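Milestone charts are a poor instrument for parents

The milestone chart our clinic in Dunleavy hands out gives one month for each skill. Sitting, crawling, first steps: a single number, printed in bold. I think that format does more harm than good.

A skill does not arrive on a date. It arrives over a range, and the range is wide. My daughter walked at 11 months. Her cousin Matvii at that age had only just started to crawl, and his mother spent most of October convinced that something was wrong. The chart gave her a number and no spread, so she read every week past it as a failure. 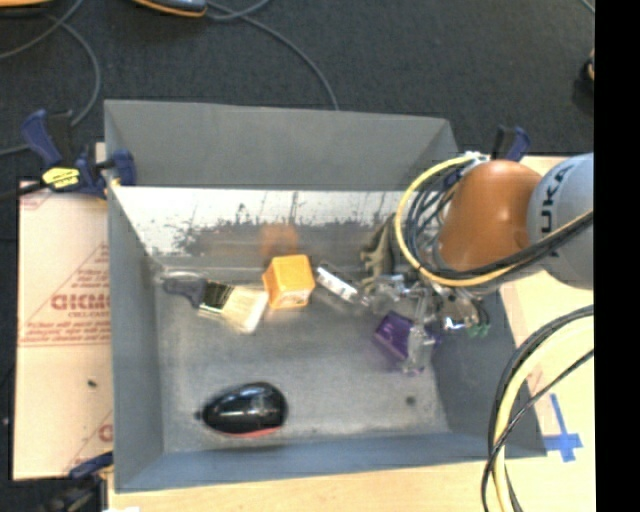
The order of skills is also less fixed than the layout suggests. Matvii pulled up to stand before he crawled well. On paper that counts as one skill early and one late. In the living room it was a boy who liked the couch.

I would keep the chart but change two things. First, print the range for each skill as a bar, with the late end marked clearly - that is the point at which a parent should call. Second, drop the bold type. Nadiia Zakharchenko, who runs the Monday parent group, already redraws the sheet this way by hand for new families. It takes her one page, and the parents I have talked to find it easier to read than the original.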